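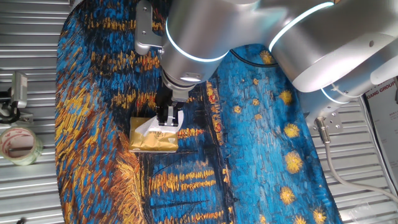

## Part-time rug and textile sales associate, Khondokar Home

Khondokar Home is hiring a sales associate for its store in Drarkmont. We sell area rugs, runners, curtains and table linens. Printed rugs, including starry night designs after Van Gogh, are on the main floor, and hand-knotted wool is upstairs.

The position is 15 hours a week, mostly afternoons, with extra shifts in January during the winter sale.

### What you will do

- Help customers choose a size, pile and backing for their room
- Roll, wrap and tag rugs for pickup
- Check deliveries from our supplier, Plarnine, against the packing slip
- Enter special orders and call customers when they arrive
- Vacuum the display rugs and rotate the hanging samples
- Run the register and close out the drawer

### What we need

You must be 18 or older and able to lift 62 pounds with a partner. Retail experience helps, but we will train someone who is new to it. You should be comfortable measuring a room from a customer's sketch and working out whether a rug will clear the door. A driver's license is useful for the occasional home delivery and is not required.

The stockroom is up one flight of stairs and there is no elevator. Wool fiber gets into the air when we cut samples, so please consider this if you have allergies.

### Pay and schedule

Hourly pay, set by experience, plus a commission on any single sale over $2,000. Paychecks go out every other week. Staff get a discount on everything except clearance and custom work. Parking is free in the lot behind the Irnia Street entrance.

### How to apply

Bring or mail a one-page resume to the store with the hours you can work. A cover letter is optional. If you have worked with rugs, upholstery or fabric before, tell us what kind and for how long.

Applications are due July 5, 2025. Interviews will be held at the store and take half an hour. We will ask for two references after the interview.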